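4.2 Finding a satellite pass

1. Switch on the Iment receiver and wait for the green light.
2. Enter your location to the nearest town.
3. Choose a satellite from the list and press Next Pass.
4. Point the aerial at the rising direction shown. Passes below 35 degrees are often noisy.

Note: orbit data goes stale after about two weeks. Update it before each session. 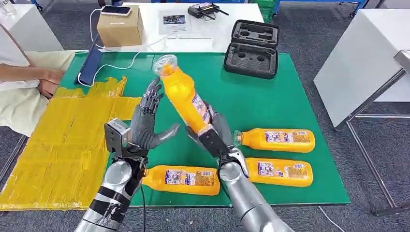 5. Press Record when the signal bar moves.

Caution: do not look along the aerial towards the Sun.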